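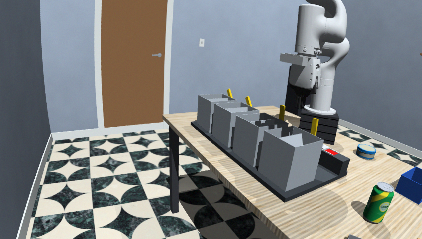

Subject: Re: [cnc-shop] Z drift on the Golledham vertical after warmup
From: Liesbeth Van Damme
To: cnc-shop list

Frans Bakker wrote:

> We have a Golledham three-axis vertical, direct drive spindle, Koyama
> control. Spindle hours are at 3,839. On long jobs the floor of the
> pocket comes out deeper than the first part of the day, by as much as
> 0.03 mm. It settles after lunch. Ballscrews were checked in December
> and backlash is within the book value. The dealer in Curnport wants to
> replace the Z encoder. Before I pay for that, has anyone seen this on
> a machine with a good encoder?
>
> Tool is a 10 mm carbide end mill in a shrink holder. Material is
> 6061. Coolant on.

Frans,

I would hold off on the encoder. A failing encoder gives you jumps, lost reference or an alarm. What you have is a slow move in one direction that levels out, and that is what heat looks like. The spindle grows down toward the table as the bearings and motor warm up, the control has no way of seeing it, and the pocket gets deeper by the same amount.

We had 0.025 mm on a similar machine. Most of it was spindle growth and a small part was the Z screw. You can separate the two with an indicator and a morning of machine time. The steps below are the ones we use.

1. Start with a cold machine, off overnight. Put a ground test bar in the spindle and set a 0.001 mm indicator on the table under the end of the bar. Zero it. Write down the air temperature and the spindle housing temperature.

2. Raise Z clear of the indicator, run the spindle at your normal cutting speed for ten minutes, stop it, return to the same Z position and read. Repeat until three readings in a row agree. Do not move X or Y between readings. If your test bar is not balanced, swap it for a holder that is during the running part, and clean the taper each time.

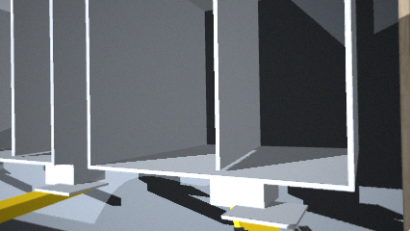

3. Let the machine cool fully, then do the same test with the spindle stopped and Z cycling over 200 mm at the feed you use in production. The growth you read now comes from the screw.

4. Plot both against time. On ours the spindle curve was flat after 50 minutes and the screw curve after 35.

If step 2 gives you nearly all of the error, look at the spindle chiller before anything else. Ours had a clogged filter and the oil was coming back seven degrees over the set point. With the filter changed the growth dropped by half - no parts, no dealer visit.

For the rest, there is a thermal offset table in the Koyama control. On our version it starts at parameter 241 and takes one value per temperature step. Check your own manual, as the numbering moved between releases. Enter small values first and run the test again. A wrong sign doubles the error, and we did exactly that on the first try.

The warmup program matters too. Ours steps from 600 rpm to full speed in five stages and moves all three axes the whole time. Running the spindle alone at one speed leaves the screws cold.

Two more questions came to me off list after the last thread on this, so I will put them here. 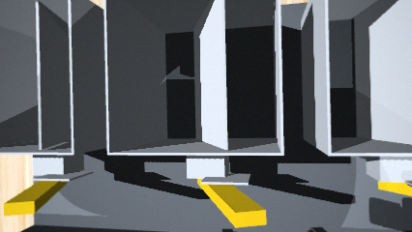 Will probing the tool length before each part fix the drift?

It fixes most of the spindle part, provided the probe sits close to the work in Z. It will not correct growth of the screw between the probe height and the cutting height. We use a Flilness tool setter and touch off before the finish pass only, which adds nine seconds to the cycle.

Does a linear scale on Z make the test unnecessary?

A scale takes the screw out of the loop, so step 3 should read close to zero. The spindle nose is past the end of the scale, and you still need step 2.

Frans, post the two curves if you run it. Please include the chiller set point and the oil return temperature, and say whether the door was open - ours reads differently with coolant mist pulled out through the extractor.

Liesbeth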